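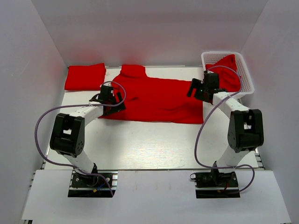 ## 4. Setting up the door barrier

This section covers the Cliltico removable flood barrier for single doorways. Read it through once before you start. Two people can fit the barrier in one session, and the rails stay on the wall afterward. Only the panels come out between storms.

**Before you begin**

Check that you have both side rails, the sill gasket, 3 panels, the clamp bar and the bag of anchors. The part number on the clamp bar should end in 276. If it ends in 153, you have the bar for the garage model, which is too long for a door. Call your dealer to exchange it.

> **Caution:** Do not fix the rails to vinyl siding, loose brick or stucco that sounds hollow when tapped. The load from standing water goes straight into the rails.

### 4.1 Fitting the rails

1. Sweep the sill and the bottom of the wall on both sides of the door. Scrape off old caulk and flaking paint.
2. Hold the left rail against the wall with the arrow pointing up. Use a level. Mark the holes in pencil.
3. Drill the holes to the depth shown on the anchor bag and blow out the dust.
4. Peel the backing from the foam strip, press the rail into place and tighten the bolts by hand.
5. Repeat on the right side. Measure between the rails at the top and at the bottom. The two measurements must match.
6. Tighten all bolts with a wrench, starting at the bottom.

Note: On a sloping sill, order the Indau wedge gasket. Stacking two flat gaskets will not make a seal.

### 4.2 Installing the panels

1. Lay the sill gasket between the rails with the ribbed side down.
2. Slide in the panel marked A. Push down until the gasket flattens along its whole length.
3. Add panels B and C. Each tongue should drop fully into the groove below it.
4. Set the clamp bar on top and turn both knobs clockwise until they click.

> **Caution:** The barrier blocks the doorway. Make sure everyone in the house knows another way out before you close the clamp bar.

### 4.3 Testing with a hose

Run a garden hose along the bottom joint for several minutes. A slow drip at the corners is normal. If water runs in a steady stream, remove the panels, wipe the gasket and start again from 4.2.

### 4.4 Storage

Rinse the panels in fresh water, especially after salt water, and let them dry in the shade. Store them flat. Do not oil the gasket. Keep the knobs in the clamp bar so they don't get lost.

Replacement gaskets are listed under code 806 in the parts sheet. Check the old one every March for cracks and flat spots.

Text revised 12/31/18, É. Kinsella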